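Pluro sink cell - README and data card

Maintained by Elif Naz Aydoğan. Last full pass over this file: June 11, 2023.

Hi! If you opened this folder you are either about to set up the sink cell or you are about to train on what came out of it. The first half is for the first group, the second half for everybody else. I wrote it in the order I do things, so some bits that matter a lot are stuck in the middle (sorry, search is your friend).

What the cell is

Pluro is our single-arm washing-up station. One arm on a short rail, a gripper with soft pads, a head camera on a mast, and a little controller box we call Coner. Coner does the timing, the logging and the emergency stop chain, and it's the thing that will give you trouble if anything does. The policy software is Stanano and lives in its own repo, so I only cover the settings you have to touch.

The recordings come in two flavors. "Robot" episodes are from Pluro. "Human" episodes are from a person wearing the same head camera at a real kitchen sink, handling the same kinds of tools we want the arm to handle. I use the human ones for setting up the cell too, mostly to decide where the basket and the brushes should live, and I'll get to that below.

Before you power it on

Wipe the rail first. Dish soap creeps along it, dries, and the arm starts to stutter near the left end, and then you spend an afternoon blaming the motor driver (I did, twice). Warm water on a cloth, then a dry cloth. No oil.

Look at the gripper pads. If the surface has gone shiny, swap them. Spare pads are in the Gökçe drawer - that's the gray tool cart, the name came with it and stuck. Both pads get changed together, even if one looks fine. Tighten the screws by hand until they stop and leave it there, the inserts strip easily.

Check the drip loop on the camera cable. It should hang lower than the connector. If somebody has tidied it up with a cable tie, untidy it again!

Power-up order

Coner first, and wait for the steady light. Then the arm, then the camera, then Stanano. If you start the camera before the arm, the clock offset gets written as zero and every episode from that session has the video and the joint data out of step. The files look perfectly healthy, too. In April we lost a whole batch that way, 26 episodes, and I only caught it because the gripper kept closing before it got to the sponge.

If you did start things in the wrong order, shut everything down and do it again from the top. Restarting just the camera doesn't clear the offset.

Calibration

Home the arm, clip the calibration board to the sink edge, and run calib_sink from the Stanano tools folder. It moves the arm through a set of poses and prints a score at the end. I accept anything under 86. Over that, clean the lens and run it again. If it is still over, the mast has probably been bumped, so loosen the collar, line up the two paint marks and snug it back down.

Don't calibrate with water in the basin. Reflections off the steel are bad enough dry, and ripples make the corner finder wander all over the place.

Laying out the sink

I like to copy the layout from a human episode before a robot session, so the arm sees tools in spots where a person would really put them. Pick an episode, pause it somewhere in the middle, and set up your own counter from that. Get the basket and the brush right, and let the background be whatever your kitchen has. I have stopped matching shelves and appliances - it took ages and made no difference to the grasp results.

The reference I go back to most is human episode 431. The basket sits in the left basin with the sponges in a row, and there's one brush in the hand and another on the counter, so you get a held tool and a resting tool in one view.

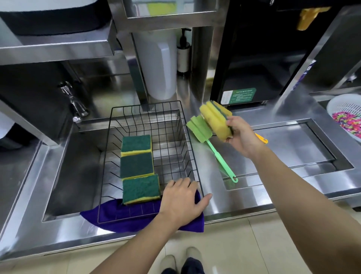

Episode 431, head camera: yellow bottle brush in the right hand, green one lying to the right of the wire basket.

For the layout I put the green-type brush down flat, with the handle loop toward the front of the counter. The arm comes in from the front and likes to have the long handle to aim for. Sponges go in with the scouring side up, same as in 431, and keep them to a single row. Thin black wire over shiny steel is hard on the depth estimate, so set basket_mask to on, otherwise Stanano sees the grid cells as holes and tries to reach through them.

Cloths are fine to leave out (there's a purple one under the front of the basket in 431), but keep them clear of the rail. A corner that gets caught will trip Coner's stop.

What's in the data

There are 552 episodes in this release, human and robot together. Each one has a folder with the video, a text file with a short task line, and for the robot ones a joint log. Human episodes have no joint log and no hand tracking. Please don't write a loader that expects one and then open an issue about it.

Task lines are typed by whoever ran the session. I fixed spelling and left the wording alone, so you will find "bottle brush", "sponge brush" and "long brush" for much the same tool. Left and right always mean the camera wearer's left and right.

Known problems

Overhead light bounces off the basin floors and can blow out the lower part of the video. Other people sometimes show up at the sides in human episodes, so filter for that if your model is picky. Small print on labels and appliances mostly can't be read, so this is a poor set for text work.

The rail limit switch at the right end sticks now and then. Press it by hand before each session and listen for the click. A new one is on order, and I'll update this file once it's in and I have rerun the calibration.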